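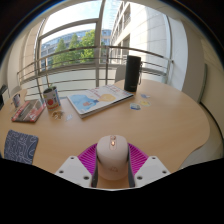

A white mouse with its orange light on, over one of the curved tables.

The Bullard Street reading room is back, and it has tables you can spread out on!

If you came to the local history evenings last winter, you'll remember the old setup: long rows, elbows tucked in, maps sliding onto the floor whenever someone reached for a pencil. We've moved the group up to the second floor for the new season, and I can't tell you how much better it is. There's room for 32 people, the windows face the river, and the kettle is close enough that you can make tea without missing anything.

The big project this year is the Zoltdale mill letters. Danzer Library has lent us 103 of them, all written by mill workers to relatives back east, and they are wonderful. One woman spends two full pages complaining about a neighbor's goat. Another writer draws tiny boots in the margin every time he mentions payday (I have no idea why, and I'd love a theory).
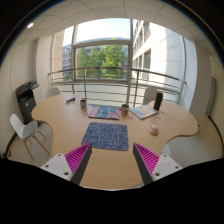
We're typing the letters up as we go, spelling mistakes and all, so that anyone can search them by name or street. So far 25 are finished. The handwriting runs from schoolbook neat to pure scribble, and we work in pairs on the hard ones – it's amazing how often a second pair of eyes spots a word you've been staring at for ten minutes. If you get stuck, put a question mark in brackets and move on. Someone will come back to it.

You don't need any experience, and you don't need to come every time. Bring reading glasses if you use them, and leave pens at home, please. Pencils only near the letters!

Doors open at 6:30 and we usually wrap up by 9. In June we're hoping to put up to 60 of the letters on display downstairs, with the goat complaint right by the entrance. Sign up at the front desk or just come on up.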